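Terken Community Help
Mailing and Parcels > Sending food

Sending a snack box to a student in another state: packing, postage and timing

Posted by Hoi-yan Chiang, Ornside

I would be grateful for guidance from members who send parcels of food on a regular basis. My nephew has begun a college program 608 miles from home, and the family has agreed to send him a box of snacks once a month during the term. The first box was sent in June, when he moved in for the summer session. It weighed more than I had expected, the postage exceeded the value of the contents, and two bags of rice crackers arrived as crumbs.

I have three specific concerns. The first is whether a large box is in fact more economical than two small ones. The second is how to protect fragile items without filling half of the box with paper. The third is what should be left out altogether in warm weather. The residence hall has a mail room, which closes at 4 p.m. and holds parcels for a limited period. He shares a room and has no refrigerator.

Please note that I am not asking for recommendations of a subscription service. We have considered those and prefer to choose the contents ourselves.

Replies

Stuart Penrose

Use a flat rate box. Problem solved. Also chocolate melts, do not send it in summer.

Chia-hao Chow

The previous reply is correct as far as it goes, but a flat rate box is advantageous only when the contents are heavy for their size. Chips, crackers and puffed snacks are mostly air. For such items, an ordinary box priced by weight and distance is frequently the better choice, and members should compare both prices before sealing anything. I have sent parcels to two daughters over several years and offer the following procedure.

Confirm the address format
Residence halls commonly require a room or mailbox number on a separate line, and a parcel without it may be returned. Request the exact wording from the mail room in writing. The student's name should match the name on the housing record; a family nickname on the label caused one of our parcels to be sent back.

Set a weight limit before shopping
Decide on the postage you are willing to pay, find the corresponding weight, and subtract the weight of the empty box. In our household the limit is 2000 grams, of which no more than 500 grams may be drinks or jars. A kitchen scale is sufficient for this purpose. Weigh the items in groups and write the figures down.

Choose the contents
Individually wrapped items travel best and can be shared with a roommate. Dried fruit, roasted seaweed, instant noodles, hard candy, nuts and plain cookies are all dependable. Avoid anything coated in chocolate or yogurt between late spring and early fall. Check the date on every package, as items on sale are often close to expiring. It is also courteous to ask whether the roommate has an allergy before nuts are included.

Pack in layers
Place the heaviest items flat on the bottom and stand narrow packets upright along the sides. Light, crushable bags belong at the top. Do not puncture bags to save space — the air inside is what protects the contents. Any remaining gaps may be filled with small packets or with useful soft goods such as socks and dish towels.

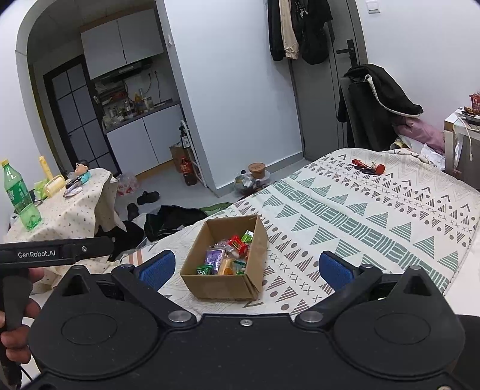 Seal and label
Close the flaps and shake the box gently. If the contents shift, add filling. Apply wide packing tape along the center seam and across both ends, top and bottom. Place a second copy of the address inside the box in case the outer label is damaged. Keep the receipt and send the tracking number to the student, together with a reminder of the mail room hours.

On the matter of timing, I recommend mailing early in the week so that the parcel does not sit in a warehouse over the weekend. Avoid the final days of the term, when mail rooms are crowded and students have already left.

Do-yoon Maeng

I agree with most of the above, with one reservation. Jars should not be sent at all. A jar of chili paste broke in a parcel I sent to my brother in Tusten, and everything in the box had to be thrown away, including a new sweater. Paste in a sealed tube is a suitable substitute and weighs less.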